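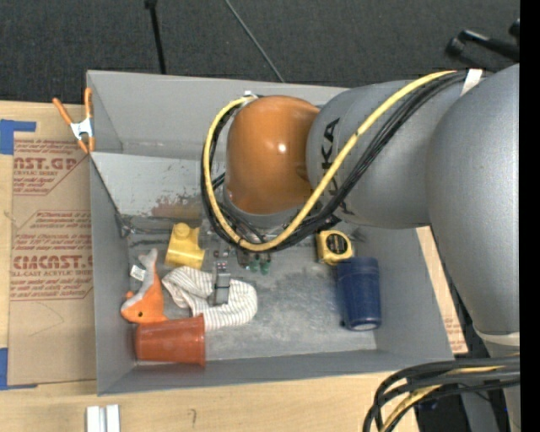
Wrist and dress pack over the pick bin

Cable loop pulling at the wrist on bin picking cell
Tanvir Liyanage, Tetville

The yellow cable and the black bundle share one loop under the orange joint cover. After 527 cycles the gripper drops comms when the wrist turns toward the left wall of the grey bin. Reseating the connector clears it until the next long run. More slack, or limit the joint?

Amerley Sarpong
Limit first. Set the wrist to plus or minus 100 degrees and rerun. If the fault goes, add 19 mm of slack at the top and open the limit in steps of 7 degrees. Strain relief goes on the jacket, never on the connector body.

Shahab Abbasi
Had this on ours. New cable fixed it. Check the clamp on the bin too, they creep.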